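How to teach a robot arm to pick things up

A page for younger readers from the Pliltcombe Robot Club

What does the arm have to do?

Take a bar out of one bin and put it in the other. You could do this while eating a sandwich. The arm needs a lot more help, and it never gets a sandwich.

Why is it so hard?

You know what a bar looks like before you reach for it. The arm has to be told. It also has to be told which way the bar is lying, how far down it is and when to stop. Our first program forgot the last part. Ariel Gatchalian, who runs the club, now checks that line first.

Red bars and green bars lie at all sorts of angles, and some end up close together. If the fingers come down in the wrong place, they can bump the bar next door. 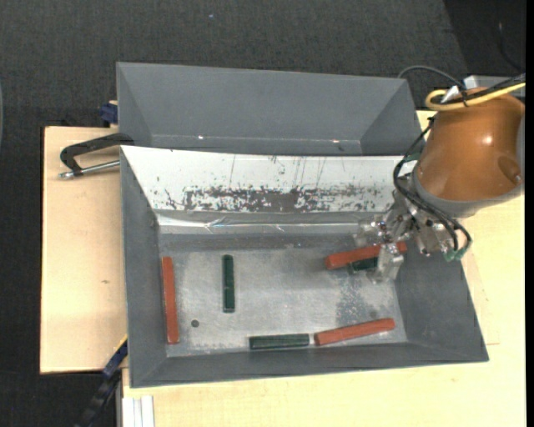
How does it learn?

By trying, mostly. We made 962 tries in May, and wrote every one down in a notebook. A try counts as good if the bar reaches the second bin. Dropping it halfway is a miss — even if it lands very neatly.

Can I have a go?

Yes, if you are at school in Pliltcombe or Kelthorpe. You work in teams of three. One person runs the program, one sets out the bars and one keeps the notebook. Then you swap, usually after an argument.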